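**Plevus opens its workroom in Dundwood – and yes, you can come and use the tables**

Dundwood, 17 June 2026

We did it! After 14 weeks of hauling furniture up from our old place in Briltthorpe, I can finally tell you that the Plevus workroom is open for sorting, packing and general spreading out. I kept it plain on purpose: white walls, long tables, decent chairs, and a little shelf for the bits that always wander off. 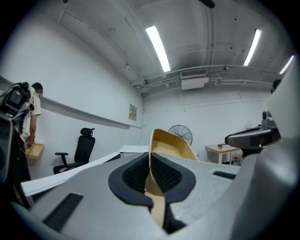 A reader of our newsletter wrote in to ask whether a person really needs a high-backed chair for packing, as she has always done hers standing up and her back is fine. Fair point! Stand if you like – the tables suit both.

The Lương storage range moves in during July, and I'm quite excited about it. We've ordered 100 bins to start with, so small parts will have a proper home and we can stop keeping everything in soup tubs. 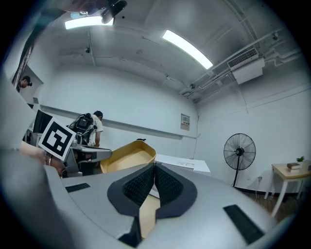

Booking is easy, and the first 500 table hours are free for anyone living in Dundwood. Bring your own boxes and labels, or borrow ours. Open trays like the tan one with the sloping sides are what I'd pick for small stuff (you can scoop things out without digging), and the long ceiling lights mean you can read your packing list without squinting. Call the front desk on extension 2183 to grab a spot.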